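## 3.2 Collecting the demonstrations

All examples used to train the policy were recorded by people working with their own hands. We chose this over teleoperation after a short pilot in February, in which operators on the Valtum arm took several minutes to separate two overlapping sheets and often gave up. With bare hands the same step takes a few seconds, and the finger motions are closer to what we want the model to learn.

Each person wears a camera on the head and a strap with a printed marker block on each wrist. The blocks carry square codes on several faces, so that at least one face can usually be read when the forearm turns. Wrist position is recovered from the codes in every video frame. Finger pose is estimated separately by the method in Section 3.4.

The tasks were drawn from office work: stacking papers, closing boxes, sorting folders. Folders proved the hardest group. Their covers are thin and shiny, they slide over each other, and an open one can look much like two closed ones lying side by side. We kept them in the set for that reason and recorded 309 demonstrations with them, out of which 21 were removed because a wrist marker was lost for more than 30 consecutive frames.

People were told to start from whatever arrangement the last person had left and to work at a normal pace. They were not told which folder to pick up first. We did not fix the lighting or clear the background, and the sessions took place in ordinary rooms at our Ventura office. A demonstration begins when either hand touches a folder and ends when both hands have left the table. The median length was 35 seconds.

Labels were added afterward by two annotators using Vultach, our in-house tool. They marked the start and end of each grasp and named the hand that made it. Where they disagreed, the clip was watched again by both and a single label was agreed on.
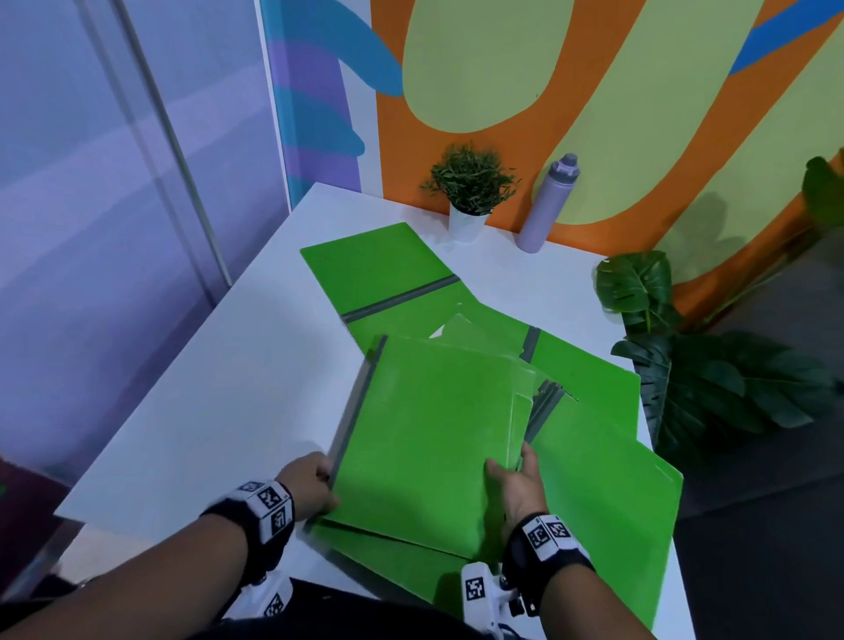
*Nana Amegashie*

**Figure 4.** Sorting green folders, seen from the head camera. Both hands hold the front folder, and a marker block is strapped to each wrist.

Overlap between folders, as in Figure 4, is the main source of error in the grasp labels. When one cover lies on top of another of the same color, the edge between them is faint, and the annotators sometimes placed the start of a grasp too early. We tried to correct this with a contact estimate taken from the fingertips, but the gain was small and the labels used in Section 4 are the uncorrected ones. Results with the corrected labels are given in the appendix.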